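Chapter 4
Sugar, Boiled

Most of the trouble people have with sweets comes from believing that sugar is simple. It sits in a bag, it costs very little, and toddlers understand it at once. Then you put it in a saucepan with some water, look away to find the thermometer, and come back to a pot of gravel.

This chapter deals with toffee, brittle and the hard-boiled lollies your grandmother kept in a tin until they fused into a single object. Chapter 3 covered chocolate, where a mistake can usually be melted down and forgotten. Boiled sugar keeps a record. If you burned it, everyone who eats it will know, and so will whoever washes the pot.

By the end of the chapter you should be able to take a syrup to the hard-crack stage, pour it before it darkens any further, and explain to a classmate why theirs has gone cloudy. The last skill is the one students pick up fastest.
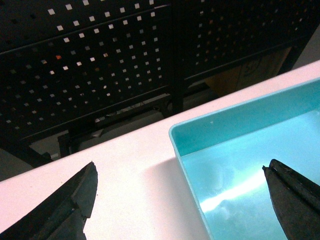 4.1 What the water is for

The water in a toffee recipe is there to leave. It dissolves the sugar so that it heats evenly, and then it boils off, and the temperature of the syrup climbs as it goes. A recipe asking for 200 grams of sugar may call for anything from a splash of water to half a cup, and the toffee will come out much the same. The only real difference is how long you stand there.

Mahfuz Pramanik, who taught confectionery at Poralstead for longer than the stoves lasted, made first-years boil a plain syrup with no colour or flavouring, and write down the temperature every 2 minutes. The figures crept up, dawdled, and then bolted. His students complained that it was dull. He agreed with them and had them do it again in December, when the kitchen was unbearable.

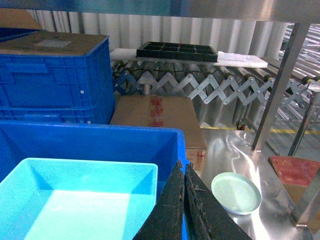

The bolting is what catches people. Early on, a syrup has plenty of water to lose and can be left to itself while you butter the pan. Near the end there is hardly any left, and a few degrees go by in the time it takes to answer the door. Have your tin lined and your nuts warmed before you light the burner. Cold nuts will seize a brittle around themselves in lumps, and the lumps will be served to you at marking.

Tanvir Herath's notes on the Wanigasekara method, reprinted at the back of this book, recommend taking the pot off the heat slightly early and letting it coast. We agree, with the warning that a heavy pot coasts further than a thin one. Get to know your own pot before trusting anybody else's timing, ours included.

Before going on to 4.2, check your thermometer in boiling water.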